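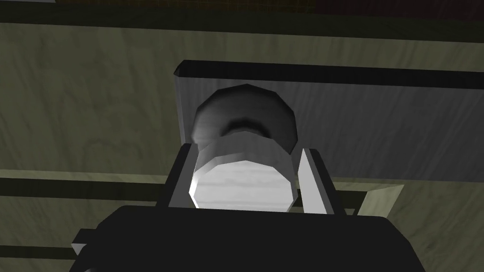 Where do the hikes start?
At the Berkness trailhead, far end of the gravel lot. Look for the brown signboard. Not the boat ramp, people go to the boat ramp every year.

How long is the Ternthorpe loop?
36 miles if you do the whole thing. Most groups take 4 days. You can cut it short at Wikach, there's a road and a bus stop.

Do I need a permit?
For day hikes, no. For overnight, yes, one per tent. Get it before you come, the office at Berkness closes early and doesn't sell them at the window anymore.

What does the guided trip cost?
$579 per person. Covers guide, permit, dinners, bus back from Wikach. Doesn't cover breakfast, lunch, or your gear.

Can I get my money back?
Up to two weeks before, all but the $180 deposit. After that we try to move you to another date. No promises in peak season.

How hard is it?
Day one is flat. Day two goes up Kollár ridge and it's steep, lots of loose rock near the top. Days three and four are rolling, some mud. If you can walk nine or ten miles with a full pack and get up the next morning and do it again you'll be ok.

When does the season open?
May, once the ridge is clear of snow. We post the date on the front page. Please don't email to ask, we find out when you do.

Is there water on the trail?
Streams at the first and third camps. Nothing on the ridge. Fill up before the climb, three liters at least. Filter or boil all of it, there are cows upstream.

Can I bring my dog?
Day hikes only, on a leash. Not on the guided trips, sorry.

Bears?
Black bears, yes. Lockers at every camp. Use them for toothpaste and sunscreen too, not just food.

Cell service?
One bar on top of Kollár if you're lucky. Guides carry a satelite messenger.

Who are the guides?
Norbert Šimek leads the early trips, Jozefína Hudec takes over from midsummer on. Both certified in wilderness first aid.

What if it rains?
We go. Lightning on the ridge is different, then we wait it out at camp two and may skip the summit.

Can I leave my car at the trailhead?
Yes, free, put your trip dates on the dash. Dont leave anything in it.

Can I rent a tent?
Tents and pads yes, sleeping bags no. Ask when you book, we run out.

Page last updated Sep 27, 2025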